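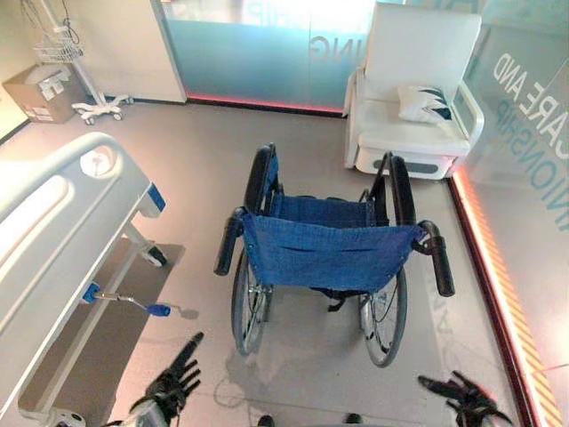

By the Futix planning software lead
November 14, 2022
4 min read

We have a new grasp planner running in the Hawthorne care room, and I've been wanting to write about it for weeks! If you've followed this newsletter since the spring, you know the wheelchair task has been our problem child. Getting two robot hands onto two push handles sounds like a small thing. It has eaten most of our planning time since May.

The old planner treated each arm as its own problem. It would pick a grasp for the left handle, solve for that, then pick one for the right and solve again. Each answer looked fine by itself, and then the two together would put the torso somewhere silly, or leave one elbow with no room to move once the chair started rolling. The handles on our chair don't sit at matching angles either (one tips down more than the other), so a mirrored pose copied from left to right was never going to work.

The new version, which we're calling Nandport, plans both hands and the base at once. It samples pairs of grasps, throws out any pair that can't survive the first stretch of pushing, and only then starts worrying about a smooth path to get there. In our last batch on the simulator it found a usable plan for 597 start positions that the old code gave up on. I ran that twice, being sure I'd broken the scoring script.

Perception got some love too. Spoked wheels are rough on depth sensing, with all that thin metal and so much floor showing through, and our floor is glossy enough to hand you a second, fainter wheelchair underneath the first. Add frosted glass walls with light strips along the bottom and you have a room full of things that look like other things. We now fit a simple chair model to the parts we trust, mainly the blue backrest and the black grips, and let the model tell us where the wheels must be. Points below the floor plane get dropped before anything else sees them. That one filter was an afternoon of work and I wish we'd done it a year ago.

The bed is still the awkward neighbor. Its crank sticks out at the base on the chair's side, and the collision map used to swallow it as part of one big bed-shaped box. That was safe, but it closed off a lot of floor we could have used. The crank now gets its own shape, with its own margin, and the base planner can take a much tighter line past it.

For those of you on the tooling side, the replay viewer in Gurley can now step through both arms on a shared timeline, with rejected grasp pairs drawn in gray. You can click one and read why it was thrown out. It's my favorite thing we've shipped this year. The default log keeps the last 4,000 pairs, so turn that down if you're on a laptop.

Still open: swivel in the front casters. The planner assumes they follow along politely, and a chair with its casters turned the wrong way will kick sideways at the start of a push. We have 118 logged runs tagged for this and I'm going through them now. If you've worked on caster models and have opinions, please reply to this email, I'd love to compare notes.

The branch is open to everyone with Gurley access, and the setup notes are in the usual folder.

You are receiving this newsletter because you signed up for Futix updates. Unsubscribe or change your email preferences at any time.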